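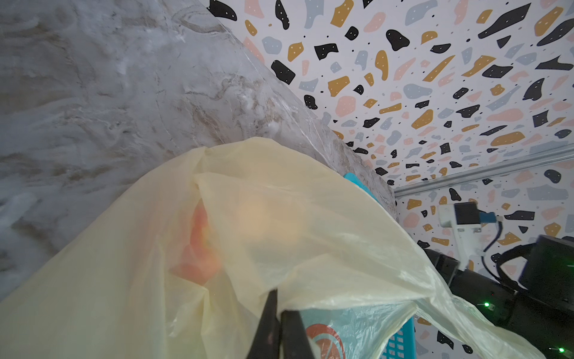
Chapter 3
Bags, Baskets and the Household Counter

Learning outcomes

On completing this chapter, students should be able to:
distinguish between carrying, sorting and storage containers in domestic use;
select a container suited to the weight and shape of its contents;
plan a clear working space for unpacking;
apply the Partington sequence to a mixed load of household goods.

3.1 Introduction

Most goods enter a home in a container that was chosen for the trip and not for the cupboard. Thin plastic film is light and takes the shape of whatever it holds, but it offers little support once it is set down. A translucent yellow bag may show the colour of an item inside, such as a patch of orange-red, while leaving its outline indistinct. Students should therefore treat colour as a first clue only, and open the bag before assigning its contents to a storage area.

Rigid containers behave differently. A plastic basket with slotted sides keeps its form when partly filled, allows air to move around the contents and can be lifted without disturbing them. Film bags and baskets are often used together, and the organization of the counter depends on knowing which will be emptied first.

The procedures in this chapter follow the method set out by Dennis Bellamy in the Partington household management course. Bellamy divides the work into 3 stages – clearing, opening and placing – and recommends that a full stage be finished before the next is begun. Section 3.2 deals with clearing. Sections 3.3 and 3.4 cover opening and placing, and include a practical exercise for pairs of students, with 30 minutes allowed.

Key terms

Film bag: a flexible carrier made of thin plastic.
Open-sided basket: a rigid container with slots or gaps in its walls.
Working space: the portion of a counter kept free for unpacking.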